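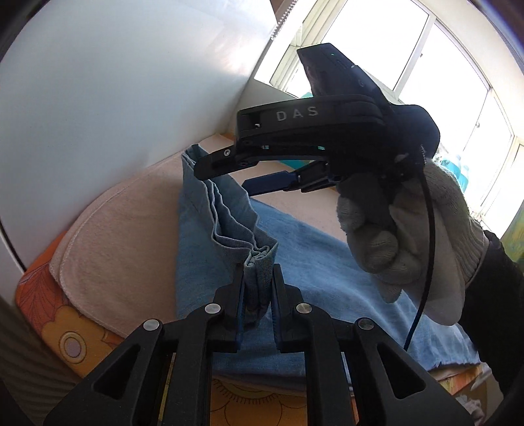 Ctibor Beneš told me, when I read him an early draft of this section, that I was counting the wrong people: a firm's hiring ledger shows you who got in the gate, and he wanted to know about the ones who went home again. Fair enough! So I went back to the Derkside boxes and started over.

**Figure 4.** Folded denim held in a two-finger gripper.

### 4.2 Who turned up, and who got work

The Husteo mill advertised in June for 70 loom hands. The gate book (a lovely thing, water-stained, with somebody's grocery list on the back cover) records 1488 names over the following fortnight. I had to read that line twice. Even if you toss out the duplicates, and I found 83 of them, you're left with 1405 people chasing those jobs, or a shade over 20 for each one.

Now, the usual story in my corner of labour economics is that a queue like this pushes wages down until it clears. I went looking for that and couldn't find it. Husteo paid the same hourly rate before and after the ad, and so did Stanciu across the river, who had its own lineup to deal with. What moved was everything around the wage. The unpaid trial shift at Husteo went from one day to three, and foremen started asking for a reference from a previous employer — pretty rough on a kid straight out of school.

I'm inclined to call this rationing by nuisance, though a colleague at Diven hates the term and I may yet give in. The trial shifts matter most for my argument. They cost the firm next to nothing, they cost the applicant three days of looking elsewhere, and they don't show up in any wage series I know of.

One caution before the regressions. Eight pages of the gate book are missing, all from the second week, and I haven't tried to fill them in. If the crowd was still growing by then, my ratio is too low. The Stanciu records are patchier again, so I use them only for the wage comparison and leave them out of Table 3.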